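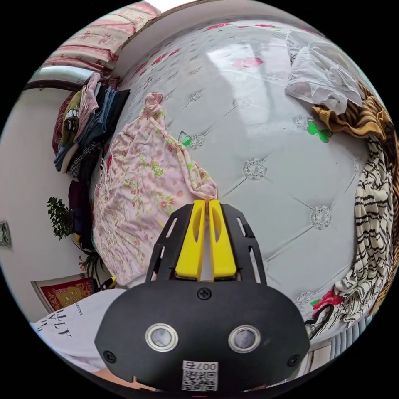

Projektkurs Robotik am Sjöberg-Kolleg Gellach: handgeführter Greifer an einem rosa geblümten Kleidungsstück.

Der Projektkurs Robotik berichtet in diesem Thread über den Stand des Vorhabens »Flindora«. Gegenstand ist das Greifen und Ablegen von Textilien im Haushalt. Die Kursleitung liegt wie im Vorjahr bei Kerttu Pelkonen.

Geteilt: 52

Der Kurs arbeitet in diesem Halbjahr mit handgeführten Greifern. Die Teilnehmenden führen jede Bewegung selbst aus, die Aufzeichnung dient später als Trainingsgrundlage für den Arm im Robotiklabor.

Zum Hintergrund: Im vergangenen Schuljahr wurden ausschließlich starre Körper bearbeitet, überwiegend Holzklötze und Becher. Die Jury des Cotum-Wettbewerbs hatte in ihrer Rückmeldung angeregt, verformbare Gegenstände einzubeziehen. Der Kurs ist dieser Anregung gefolgt.

Ein Stoffstück hat keine feste Kontur. Der Kurs hat sich deshalb zu Beginn mit der Frage befasst, woran eine brauchbare Greifstelle zu erkennen ist. Die Arbeitsdefinition lautet derzeit: eine Falte, die zwischen beide Finger passt und deren Umgebung von oben einsehbar ist. Ob diese Definition auch für schwere Stoffe wie Jeans genügt, ist im Kurs umstritten.

Beteiligt sind sieben Arbeitsgruppen. Jede Gruppe führt ein eigenes Protokollheft, in dem Kleidungsstück, Ausgangslage, Ziel und Ergebnis vermerkt werden. Die Hefte verbleiben im Labor und werden nicht mit nach Hause genommen.

Bis zum Ende der Aufnahmephase im September lagen 1.921 Einzelaufnahmen vor. Aufnahmen, bei denen das Ziel vor Beginn nicht eingetragen war, sind darin nicht enthalten. Sie wurden aussortiert, auch wenn die Bewegung selbst sauber ausgeführt war. Über diesen Punkt wurde im Kurs ausführlich diskutiert.

Geteilt: 7

Kauko Hyvönen, im Kurs zuständig für die Datenpflege, hat die Dateibenennung vereinheitlicht. Das frühere Verfahren mit Gruppenkürzel und laufender Nummer führte zu doppelten Bezeichnungen, nachdem zwei Gruppen ihr Kürzel getauscht hatten. Künftig wird das Kürzel bei der Anmeldung am Laborrechner vergeben.

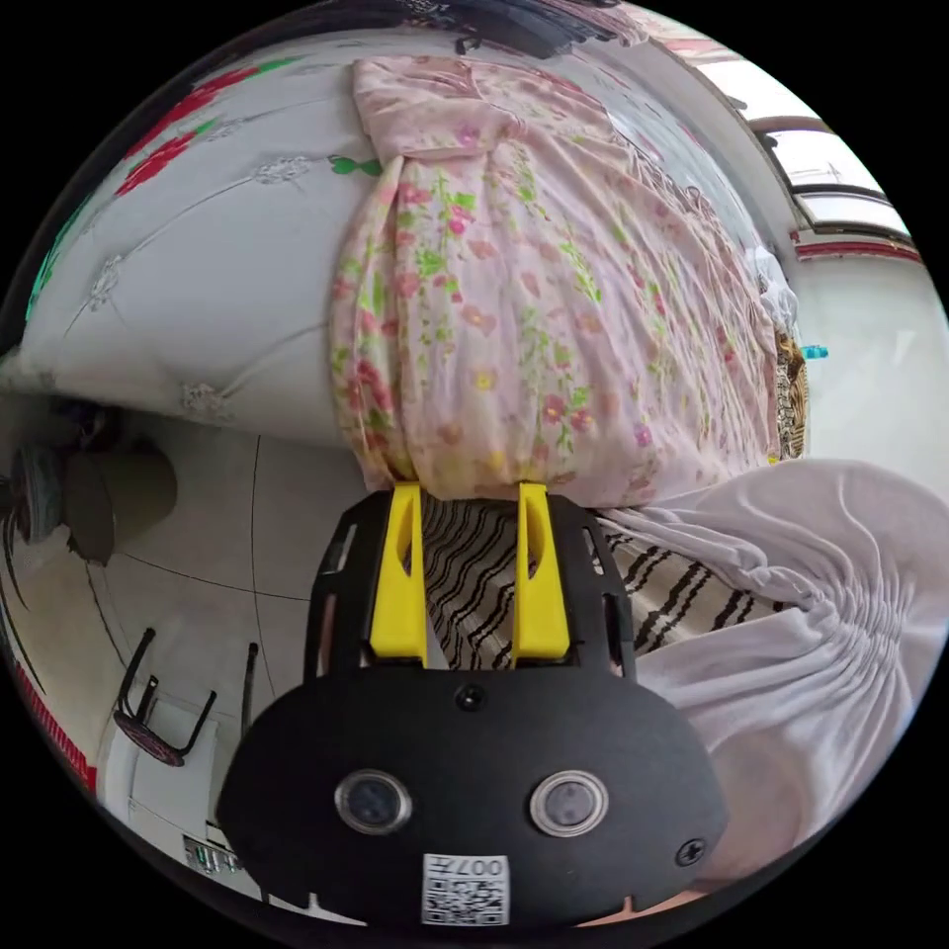 Die Aufgabenreihe »Einzelstück aus der Umgebung lösen« bildet den Schwerpunkt der laufenden Auswertung. Verlangt wird, ein vorher bestimmtes Stück aufzunehmen, ohne benachbarte Textilien mitzuziehen. Die Anforderung wird schwierig, sobald mehrere Stoffe dicht beieinanderliegen: Die geöffneten gelben Finger stehen am unteren Ende des geblümten Stoffs, und zwischen ihnen ist bereits ein schwarz-cremefarben gestreiftes Tuch zu sehen. Für solche Ausgangslagen sieht das Protokoll eine eigene Spalte »Nachbarstoff« vor.

Die Spalte »Nachbarstoff« geht auf einen Vorschlag von Leidy Huanca zurück. Zuvor wurde lediglich »erfolgreich« oder »nicht erfolgreich« eingetragen. Ein Griff, der zwei Stücke zugleich anhebt, ließ sich damit keiner der beiden Angaben eindeutig zuordnen, und die Gruppen verfuhren hierbei uneinheitlich.

Aus der Gesamtmenge wurden 62 Aufnahmen von Hand nachgeprüft. Zwei Teilnehmende sahen jede Aufnahme unabhängig voneinander an und verglichen anschließend ihre Einträge. Abweichungen betrafen vor allem den Zeitpunkt, ab dem ein Stoff als »gegriffen« gilt – beim Schließen der Finger oder erst beim Anheben. Der Kurs hat sich auf das Anheben verständigt.

Zur Arbeitsweise am Greifer gilt folgende Regelung, die auf mehrfache Nachfrage hier wiedergegeben wird. Die Finger werden vor jeder Aufnahme vollständig geöffnet. Die freie Hand bleibt dem Stoff fern. Wer sich vergreift, führt die Bewegung dennoch zu Ende und vermerkt dies im Heft. Ein Neustart innerhalb derselben Aufnahme ist unzulässig.

Gemusterte Textilien sind ausdrücklich erwünscht. In der ersten Phase hatten mehrere Gruppen fast nur einfarbige Handtücher verwendet. Ustyna Fedoruk hat daraufhin eine Liste erstellt, nach der sich geblümte, gestreifte, karierte und einfarbige Stücke abwechseln. Auch die Unterlage soll wechseln: Tischplatte, Teppich, Bettdecke.

Gesteppte Decken haben sich dabei als anspruchsvoll erwiesen. Ihre Nähte bilden eigene Erhebungen, die das im Frühjahr trainierte Modell wiederholt als Stofffalten einordnete. Der Arm fuhr im Labor dann auf die Decke statt auf das Kleidungsstück zu. Eine Lösung liegt noch nicht vor. Die Gruppe um Ulla Mustonen prüft, ob ein größerer Anteil von Aufnahmen auf solchen Unterlagen Abhilfe schafft.

Geteilt: 52

Mehrere Eltern haben sich nach dem Umgang mit Aufnahmen aus Wohnräumen erkundigt. Es gilt die Vereinbarung, die zu Beginn des Halbjahres von allen Familien unterzeichnet wurde. Aufnahmen werden auf dem Laborrechner gespeichert und nach Abschluss des Projekts gelöscht. Zurückziehen ist jederzeit möglich, eine Begründung wird nicht verlangt. Für die Bewertung im Kurs entsteht daraus kein Nachteil.

Zur Frage eines Lesers, ob der Arm inzwischen falten könne: Nein. Das Falten ist in diesem Halbjahr kein Bestandteil des Projekts. Vorgesehen sind Aufnehmen, Transport und Ablegen in einem Korb. Das Ablegen gelingt im Labor derzeit zuverlässiger als das Aufnehmen, insbesondere bei leichten Stoffen.

Eine weitere Nachfrage betraf die Benotung. Bewertet werden das Protokollheft, ein schriftlicher Bericht und ein Fachgespräch. Die Erfolgsquote des Arms fließt nicht in die Note ein. Ein sorgfältig dokumentierter Fehlversuch ist dem Kurs von Nutzen, eine unvollständig protokollierte Erfolgsaufnahme hingegen kaum.

Der Zwischenbericht für den Cotum-Wettbewerb umfasst rund 52 Seiten einschließlich Anhang. Kerttu Pelkonen hat um Kürzung des Kapitels über die Fingerformen gebeten. Der Vergleich zwischen breiten und schmalen Fingern bleibt erhalten, die Vorversuche mit Gummiüberzug entfallen.

Zu den schmalen Fingern sei ergänzt: Sie gelangen leichter unter eine Stoffkante, verlieren glatte Stoffe jedoch häufiger beim Anheben. Die Gruppen haben unterschiedliche Vorlieben entwickelt. Eine einheitliche Vorgabe wird es erst für die Wettbewerbsaufnahmen geben.

Für die kommenden Wochen ist vorgesehen, die Aufgabenreihe »Einzelstück« mit dem neu trainierten Modell am Arm zu wiederholen. Jede Gruppe bringt dazu ein Kleidungsstück mit, das in keiner bisherigen Aufnahme vorkommt. Reißverschlüsse und Knöpfe sind zugelassen, Gürtel und lose Bänder bitte vorher entfernen.

Das Robotiklabor ist für Kursteilnehmende zusätzlich in der Mittagspause geöffnet. Die Ladestation der Greifer befindet sich nun im Schrank links neben der Tür. Geräte, deren Finger Spiel haben, werden mit einem Zettel versehen in das untere Fach gelegt und bis zur Freigabe nicht weiterverwendet.

Schülerinnen und Schüler der Mittelstufe, die im nächsten Halbjahr teilnehmen möchten, wenden sich an Kerttu Pelkonen. Programmierkenntnisse werden nicht vorausgesetzt – erwartet wird die Bereitschaft, ein Protokollheft vollständig zu führen. Die Plätze werden nach Eingang der Anmeldung vergeben.

Fragen zum Projekt können weiterhin unter diesem Thread gestellt werden. Die Beantwortung erfolgt gesammelt durch die Kursleitung.

Kommentare: 7
Geteilt: 62

Weitere Beiträge
Sjöberg-Kolleg Gellach: Anmeldung zu den Projektkursen der Mittelstufe
Cotum-Wettbewerb: Hinweise zur Einreichung des Zwischenberichts
Flindora: Protokollvorlage mit der Spalte »Nachbarstoff«
Robotiklabor: Geänderte Öffnungszeiten in der Mittagspause
Rückblick: Becher und Holzklötze – der Projektkurs im vergangenen Schuljahr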